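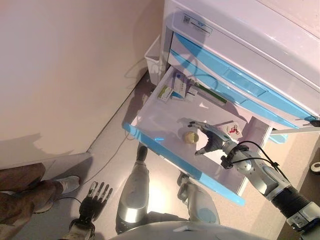
Soft gray shadows on a pale wall, and a bright patch on the floor. Look around your own room and you will find some too.

Home | Stories | Why Does It Do That? | Things to Try | Grown-Ups

Why Do Shadows Have Fuzzy Edges?
By Iona Halliday
August
16 comments | 30 shares

Have you ever been lying on the rug with nothing much to do, looking at the wall, and noticed that it isn't all the same color? You know it was painted with the same paint. But up near the window it looks bright and clean, and down by the floor it looks gray, and somewhere in between it slides from one to the other so slowly that you can't put your finger on the spot where it changes. I spent a good deal of my childhood looking at walls like that (we had a very long hallway in our house in Dorstead, and it rained a lot), and I still think it's one of the nicest puzzles you can find indoors.

To work it out we need to start with light, and what light likes to do.

Light goes straight

Light travels in straight lines. It leaves the sun, or a lamp, or a candle on a birthday cake, and off it goes, straight ahead, until it bumps into something. If that something is clear, like a clean window, most of the light goes right on through. If it is something solid, like a book or a cat, the light can't get through and it can't bend itself around the cat either. So behind the cat there is a place where the light doesn't reach, and we call that place a shadow.

You may think of a shadow as a flat thing, a sort of dark paper cutout that lies on the ground. But a shadow really fills up all the space between the cat and the wall. If you put your hand anywhere in that space, your hand goes dark too! Try it tonight with a lamp. You can reach right into a shadow and wiggle your fingers in the middle of it.

So where does the fuzz come from?

Now, if light goes straight, you would expect every shadow to have a nice crisp edge, as if somebody had cut it out with scissors. Some shadows do look like that. Plenty of others are soft and smudgy, and the reason has to do with how big the light is.

Imagine you are an ant. You are a small ant standing on the floor, and between you and a lamp there is a big cardboard box. If you stand right behind the box, you can't see the lamp at all, and it is dark where you are. If you walk a long way to the side, you can see the whole lamp, and it is bright. But what about on the way there? There is a spot where you can peek around the corner of the box and see just a little sliver of the lamp. A few ant steps farther and you can see half of it. A few more and you can see nearly all of it.

When you can see only a sliver of the lamp, only a sliver of its light can get to you. So it is a bit dark, but it isn't the darkest dark. When you can see half, you get half the light. That in-between place is the fuzzy edge. Scientists have a fine old word for it, penumbra (say it "pen-UM-bra"), and the darkest part in the middle is called the umbra. If you think umbra sounds like umbrella, well done, because they come from the same Latin word for shade.

A tiny light, like the little bulb in a key chain flashlight, has hardly any sliver to peek at. You either see it or you don't. That is why tiny lights make sharp shadows and big lights make soft ones. The softest of all come from a cloudy sky, which is like one enormous lamp stretched over your whole town. On a very gray day you might look down and find that you can hardly see your shadow at all.

Close up and far away

There is one more thing that changes the fuzz, and it is how far the object is from the wall. My neighbor's son, who is nine, found this out by himself while making a shadow rabbit, and he came over to tell me about it in his socks. When he held his hand close to the wall, the rabbit had neat little ears. When he walked back toward the lamp, the rabbit grew and grew until it was more like a bear, and its ears went all blurry.

The growing happens because light from a lamp spreads out as it goes. The nearer your hand is to the lamp, the more light it blocks, and the bigger the shadow gets. And the blur gets a longer stretch of space to spread out in, so it gets wider as well.

Why shadows aren't black

Here is the part I like best. If a shadow is a place the light can't reach, why can you still see in there? Why can you find your shoe when it is in the shadow of the bed?

The answer is that light bounces. It hits the wall and bounces to the ceiling, and from the ceiling to the floor, and from the floor up under the table, getting a little weaker with each bounce. All that bouncing light sneaks into the shadows from the sides and keeps them from going black. Pale walls bounce a lot of light and dark walls don't bounce much, so a white room is full of gentle gray shadows and a room painted navy blue can feel dim even at noon.

On the moon there is no air to scatter the light and there are no walls or ceilings, so shadows there look very dark indeed. Even so, some light does bounce up off the moon dust.

Something to try on Monday after school

You will need a lamp, a pencil, a sheet of white paper, and a ruler. Ask a grown-up which lamp is all right to use, and don't touch the bulb.

Prop the paper up against some books. Put the lamp 60 centimeters away from it and turn off the other lights. Hold the pencil right up next to the paper and look at the edges of its shadow. Then move the pencil back very slowly, until it is 30 centimeters from the paper — halfway to the lamp — and look again. What happened to the edges? Is there still a dark stripe down the middle, or has the fuzz eaten it up?

Now do the whole thing over again with a small flashlight in place of the lamp. I won't tell you what you will see, but I would love to hear about it. Last time we did a light puzzle, a class in Honwood sent in a whole stack of drawings, and they are still up on the wall over my desk, where the late afternoon sun gets at them and puts the shadow of my teapot right across the middle.

Next: Why Is the Sky Orange at Bedtime? | Back to Top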